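The Haltgate Civic Letter is looking for people who will write about how they live with political disagreement. We pay for every text we print, and you do not need to be a journalist.

We started in June with a small group of readers in Clodley who wanted to talk about the local election and found that they could not do it without shouting. Now the letter goes to 3,235 addresses, and most of them are outside the town.

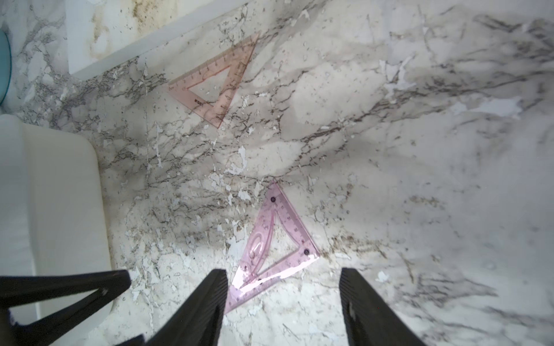 Issue 3

For the next issue we want first-person essays on one question: what did you do on the day after a vote that you lost? It can be a national election, a school board, or a ballot measure on parking. We are interested in the ordinary hours. Did you go to work? Whom did you call, and whom did you avoid? If you later changed your mind about the result, write this also.

We do not ask which party you belong to, and we print texts from all sides. We will not print insults against private persons or claims about voting fraud that come without a source.

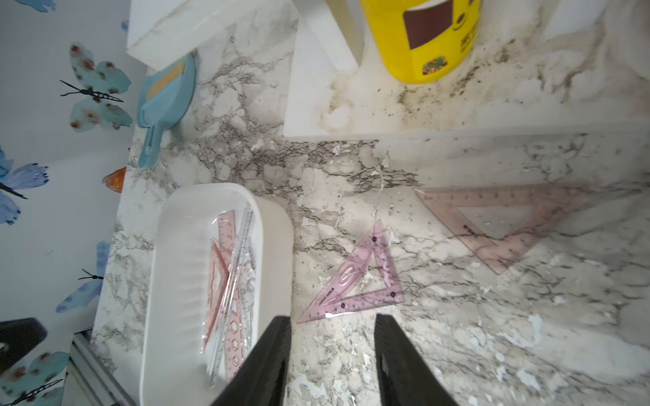 What we offer

The fee is $60 for each printed essay, paid in the month of publication. Every writer works with one editor, and you will see the final version before it goes out. You keep the rights to your text. If your family or your employer could make difficulties for you, we can print it under another name, but the editor must know the real one.

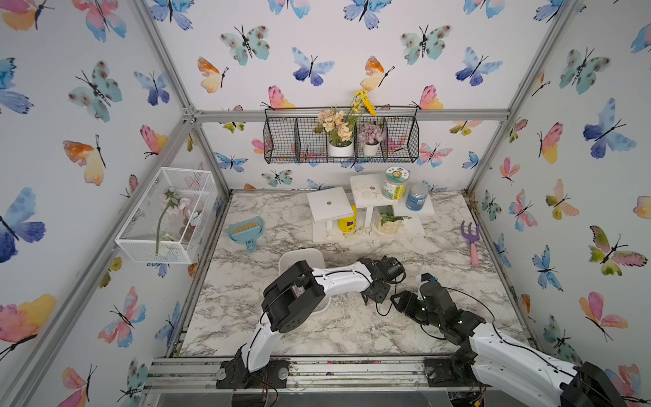
An essay should have no more than 2,000 words. Shorter is welcome. Please write in English, and do not worry if it is your second or third language – it is also mine, and we correct grammar together. Choose one thing and stay near it. A whole campaign is too large for these pages, but a person could begin with something as small as the orange-and-yellow butterflies on a wall and arrive at a quarrel with a brother. We prefer such a beginning to a general opinion about the state of the country.

We are also looking for three readers who will help us to choose the texts. This is unpaid and takes a few evenings. We would be glad to have at least one person who usually votes differently from the people around him or her.

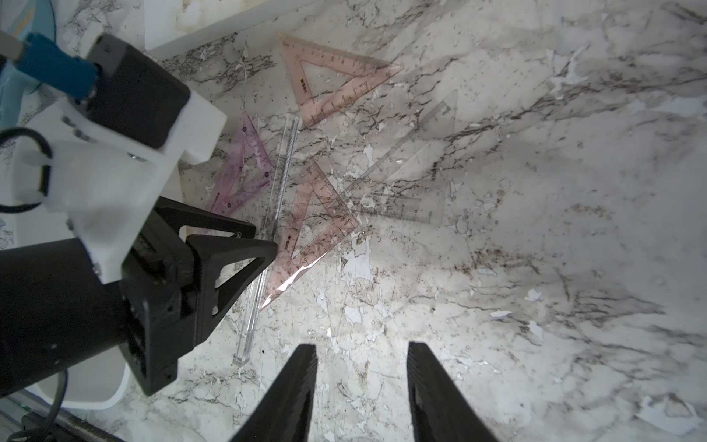
Marble-patterned tabletop, Haltgate

How to apply

Send your essay, or a short note if you want to be a reader, to Gwilym Yorath at the Haltgate Civic Letter, Ivel Street, Clodley. Write "The day after" on the envelope and add a phone number. The last day for both is October 24, 2021. Everybody who writes to us will get an answer – sometimes it takes a little time.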